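后勤服务通讯
膳食与公共空间栏目

公共餐室餐具回收与预清洁办法调整说明

Fullthorpe 住宿部自 2024年5月起，在 Jullivcombe 楼与 Yensuk 楼的公共餐室执行修订后的餐具回收办法。修订稿由住宿部膳食协调员 Hélène Pelletier 起草，经两楼住户代表 Ga-eun Bae 与 Eylül Coşkun 审阅后定稿。现将主要内容刊登如下，请各位住户及访客阅知并配合执行。

一、修订背景

两楼餐室现有登记在册的白色盘碗共计 228 件，黑色圆托盘与黑色长方形托盘共计 21 只，由两楼共用，每周轮换盘点一次。今年一月的盘点记录显示，退回洗涤间的餐具中，带有干结酱汁的盘碗比例偏高，番茄类与咖喱类酱汁尤为常见。此类餐具进入洗碗机前须重新浸泡，占用水槽时间较长，晚餐时段的周转因此受到影响，住户在用餐高峰取不到干净盘子的情况也曾多次出现。

住宿部就此征询了两楼住户的意见。多数来信认为，用餐者在离桌之前先行擦去盘面残酱并无困难，但原有办法对擦拭工具、叠放方式及托盘用途均未作规定，各人做法不一。有住户习惯将盘子直接叠起，盘底沾上下一只盘子的酱汁，清洗时正反两面都要处理；也有住户将用过的海绵留在盘中一并送回，海绵随餐具进入洗碗机，堵塞滤网。本次修订主要针对上述情形。

二、桌面预清洁

用餐完毕后，请将本桌盘碗集中至黑色圆托盘及其近旁，在桌面上完成擦拭，再行送回。盘碗在擦拭完成之前一律不得叠放。圆托盘放不下时，可将余下的盘子暂放在托盘一侧的桌面上，擦拭后及时收走，并以湿布抹净桌面。

擦拭使用餐室统一配发的双面海绵。瓷面残酱一般以黄色软面擦拭即可；绿色粗面仅用于已经干结的部分，用力应当适度。擦拭时由盘沿向盘心收拢，避免将酱汁推至盘沿以外。盘心凹处及碗壁下部最易遗漏，请予留意。

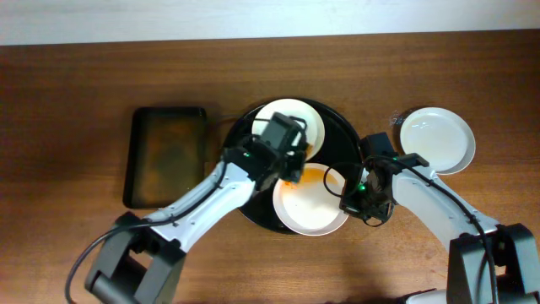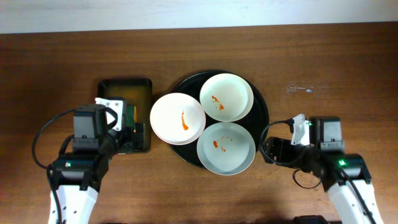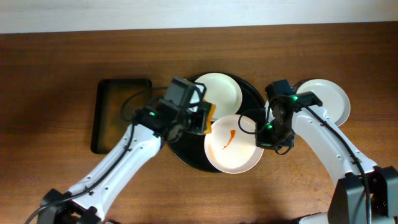 餐室木桌上的白色餐具与黑色托盘

大块食物残渣应先以纸巾或刮板清入厨余桶，再使用海绵。海绵吸附油污后，应在桌旁小盆的清水中揉洗并拧干，水色浑浊时请到水槽处更换。请勿将洗洁精直接倒在桌面或托盘上，木质桌面长时间接触碱性清洁剂后容易失去光泽，接缝处亦可能发胀。

长方形托盘与圆托盘用途不同，请勿混用。圆托盘用于擦拭时承放盘碗；长方形托盘用于将擦拭完毕的餐具送往回收窗口。长方形托盘内如有油渍或水渍，应先抹干再放入餐具，以免运送途中滑动。

三、叠放与送回

擦拭完毕的盘子与碗应分开叠放。盘子每叠不超过六只，碗每叠不超过四只，大小不一时大者在下。玻璃杯及带盖容器不得置于盘叠之上，应单独送至回收窗口左侧的杯架。刀叉筷匙统一放入窗口下方的浸泡桶，柄端朝上。

有缺口、裂纹的餐具请勿放回取用架，应交窗口值班人员登记。登记仅用于补充采购，不向个人追究费用。住宿部本年度的餐具补充款项为 2168 元，由采购联系人 Myung-ja Yoo 统一安排，新购盘碗与现有款式保持一致，以便叠放和上架。

晚间九时后回收窗口关闭。此时段用餐的住户，请将擦净的餐具连同长方形托盘放在窗台内侧，次日早班统一收取。请勿将餐具带回宿舍房间过夜，亦请勿放置于走廊及电梯间。

四、海绵与抹布的管理

海绵每日早、晚各更换一次，由值班人员从 Wirkel 储物间领取并分发到各桌。换下的海绵经清洗消毒后转作地面及水槽清洁之用，并剪去一角以示区别，剪角海绵不得再用于餐具。抹布按颜色区分，蓝色用于桌面，白色用于托盘，不得互换。

住户自备海绵或百洁布的，请勿使用钢丝材质。去年冬季有一批盘子因钢丝球反复擦拭而留下灰色划痕，釉面受损后酱汁更易渗着，已全部停用。

五、值班与答疑

两楼餐室的晚餐值班时间为每日十七时三十分至二十一时。值班人员负责更换海绵与清水、清点托盘、登记破损餐具，不代住户擦拭盘碗。行动不便或手部受伤的住户可向值班人员说明，由值班人员协助处理，无须另行申请。

修订办法执行的首两周为适应期，期间未按规定擦拭或叠放的，由值班人员当场提示，不作记录。适应期满后，同一餐桌一周内经三次提示仍未改正的，将由膳食协调员与相关住户面谈。

在两楼餐室举办集体聚餐的，主办人须提前三个工作日向住宿部登记用餐人数与所需托盘数量，聚餐结束后负责组织预清洁，并与值班人员当面清点。托盘总数有限，单次借用一般不超过八只。

对条文有疑问或有修改意见的住户，可向本楼代表提出，也可投书至餐室入口处意见箱。Jullivcombe 楼由 Ga-eun Bae 负责收集，Yensuk 楼由 Eylül Coşkun 负责收集。英文及韩文译本由 Si-eun Choo 翻译，张贴于两楼餐室取餐台旁，各文本如有出入，以中文文本为准。

六、附则

本办法适用于两楼公共餐室，不适用于各楼层小厨房。小厨房的餐具由使用者自行购置与保管，仍按各楼层公约执行。原办法中关于取餐时间、座位预留及冰箱存放的条文继续有效，其中冰箱存放须标明姓名与日期，逾三日未取的食物由值班人员清理。

住宿部膳食协调组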